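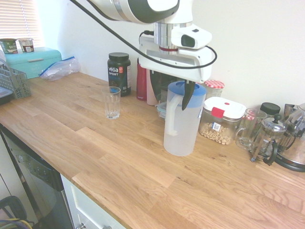
*A plastic pitcher on an oak counter.*

Tap water should be free and easy to get in every restaurant in town, and you shouldn't have to ask twice.

I ate out in Sulen four times in December. In 2 places the server brought a jug without being asked. In the others I was handed a bottle and later a bill for it. One waiter told me the kitchen didn't "do" tap water – the same kitchen that boils pasta in it all night.

Tae-yang Heo, who runs a lunch counter on Cakent Street, told me bottled water covers part of his rent. I believe him. Then put the rent in the price of the soup, where I can see it. I would pay 80 cents more for lunch and not complain.

The town council is taking written comments on a tap water rule. Cleiton Fontes at the clerk's office is collecting them. Mine went in last week, and it was shorter than this.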